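# Slow-Cooked Onions, Three Ways: Our Kitchen Chemistry Report

Javiera Olivares, Refilwe Coetzee and Aldana Aravena

Submitted 18 May 2020 to Ms. Ocampo

We picked onions for our project, and we are glad we did, even though our jackets may never smell the same again. The idea came from Javiera's grandmother, who puts a pinch of baking soda in the pan when she is in a hurry and swears you can't taste it. Refilwe was sure you could. So we decided to cook the same onions several ways and find out who was right.

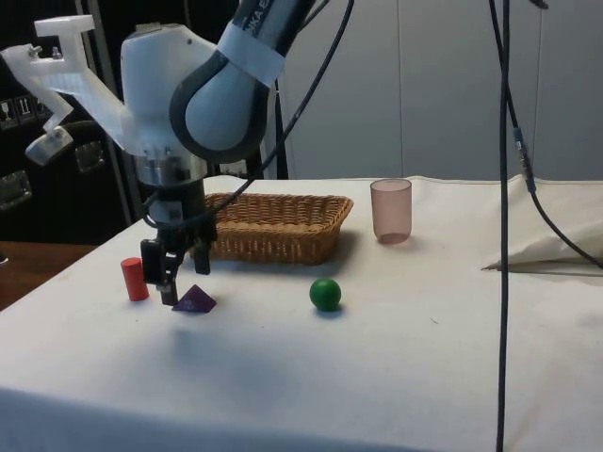
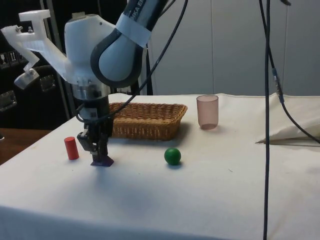
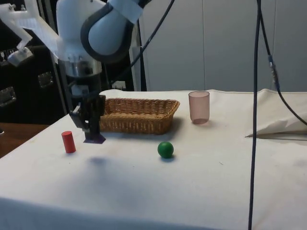
*Robot arm and gripper over the cloth-covered table.*

## What we wanted to know

Most recipes say onions will caramelize in ten or fifteen minutes, and anybody who has stood over a pan knows that is wishful thinking. Real, jammy, deep brown onions take the better part of an hour. We wanted to see if a shortcut could get us the same color and sweetness in less time, and whether people eating the onions would like them just as well.

We compared 3 methods:

- **Plain:** onions, butter and salt over low heat, and a lot of patience.
- **Sugar:** the same, with a spoonful of brown sugar stirred in once the onions had gone soft.
- **Baking soda:** the same as plain, with a small pinch of baking soda added at the start.

## A little background

Two things are going on when onions turn brown. One is caramelization, where sugars break down in the heat. The other is the Maillard reaction, which needs sugars and amino acids together and gives you that savory, almost meaty smell (the same one you get from toast or a good roast). The Maillard reaction goes faster when the food is less acidic, so baking soda, being a base, ought to speed things along. It also weakens the pectin that holds the cell walls together, and that matters more than we expected, as you will see.

## How we cooked them

We bought 2000 grams of yellow onions, all from the same bin, and peeled and sliced them in one long, teary afternoon at Aldana's house. Her mother lent us her heavy Batano skillet, and we used that one pan for every batch so that the pan itself wouldn't change the results. It did mean a great deal of washing up in between!

Every batch got the same weight of sliced onion, the same amount of butter and the same burner setting. We stirred every few minutes and added a splash of water whenever the bottom of the pan started to look too dark. A batch was called done when its color matched a paint card we had taped to the cupboard door. The paint card was Refilwe's idea, and it saved us a lot of arguing -- before that we had each been carrying around our own private notion of "golden brown."

Our first plain batch scorched. We had the burner too high and we were talking. We threw it out and began again with the heat turned down, and the results below don't include it.

## The tasting

We had 11 tasters, mostly family and neighbors. Each one got a small spoonful from every batch on a piece of plain bread, with the batches marked only by colored toothpicks, and a glass of water to drink in between. We asked them to write down which they liked best and anything they noticed about the taste or feel.

## What we found

The baking soda batch reached the paint card color first, and by a wide margin. The sugar batch came next and the plain batch was last, just as we had guessed.

The tasting was where it got interesting. The plain onions were the clear favorite. People wrote things like "sweet but still tastes like onion," and our neighbor Diệp Thân asked if she could take the leftovers home for soup. The sugar batch had a few loyal fans, though several people found it too much like candy on bread. The baking soda onions had lovely color and almost no shape at all. They had melted down into a paste, and a couple of tasters picked up a faint soapy taste at the end.

So Javiera's grandmother was right about the time, and Refilwe was right about the taste. We do think the baking soda version would be very good somewhere the texture doesn't matter, like a dip or a gravy.

## What we would change

Our baking soda was measured with fingers, and a pinch from one person is not a pinch from another. We would weigh it next time, and try an even smaller amount to see if the soapy taste goes away. We would also like to cook each method more than once, as one good batch could just be luck. Aldana wants to try red onions and shallots in July, once her mother has forgiven us for the smell in the curtains.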